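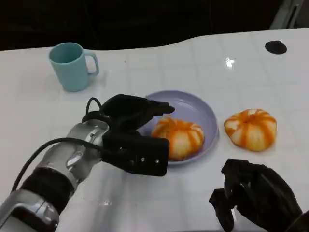 Rehearsal room and home studio gear checklist, with comments. Go through the electrical items first, then the controllers and the computer, and leave the speakers for last. Clear the surface the gear will stand on before anything is plugged in: a mug and a plate can share a white table perfectly well, but neither should be within reach of an open mixer or a laptop. Mark each line OK, Fix or N/A and write a comment next to anything that is not OK. The comments printed below come from the Hendness room, checked 18 September 2025.

1. Power
Main strip switched off before the check starts: OK
Strip has its own surge protection and the light is on: OK
No strip plugged into another strip: Fix
Comment: The keyboard corner was running from a second strip. Moved to the wall outlet. Second strip taken out of the room.
Plugs and adapters free of cracks and scorch marks: OK
Adapters labeled with the device they belong to: Fix
Comment: Two adapters have the same plug and different voltages. Label both before the next session.

2. Cables
USB cables seated firmly at both ends: OK
Comment: The Vurkitz controller loses its connection if the cable is bent at the socket. Replaced with the spare and it holds.
Audio cables tested one at a time: OK
No cables across the walkway: Fix
Comment: Headphone extension still crosses in front of the door. Needs a cover or a longer run along the wall.

3. Controllers and pads
Knobs turn through the full range without jumping: OK
Faders move freely and reach zero: Fix
Comment: Fader 6 on the Vurkitz stops sending just above the bottom. Cleaned once, no change. Unit tagged 2134 and set aside for repair.
Pads respond to light and hard hits: OK
Stands locked, screws tight: OK
Comment: The Zapata stand has a 40 lb limit printed on the crossbar. Keep to one keyboard and the small mixer.
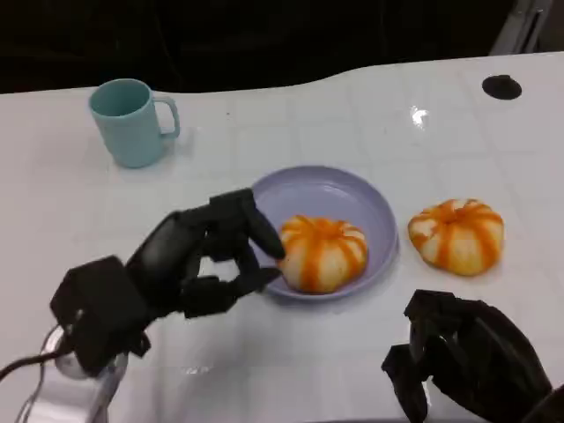

Do the controllers have to be unplugged before the knobs and faders are cleaned?
Unplug them every time, including the ones that only draw power over USB. Wipe with a dry cloth, and if you use contact cleaner, leave the unit off until it has fully dried.

4. Computer and software
Audio interface recognized on startup: OK
Sample rate the same in the software and on the interface: OK
Current set saved to the backup drive: Fix
Comment: Last backup failed, drive full. Over 300 old takes to sort through before it will fit.
Controller mapping loads with the set: OK

5. Speakers and level
Speakers powered on last, off first: OK
Master fader down before power on: OK
Level at the listening seat with the test track: 83 dB
Comment: Fine for short checks. Turn down for long mixing sessions and take breaks.
Skisard monitors warm at the back panel after an hour: OK
Comment: Warm to the touch, no smell. They were pushed against the curtain, so they have been moved forward a hand's width.

Items marked Fix stay on the sheet until someone has done the work and initialed the line. Copy them to the top of the next sheet.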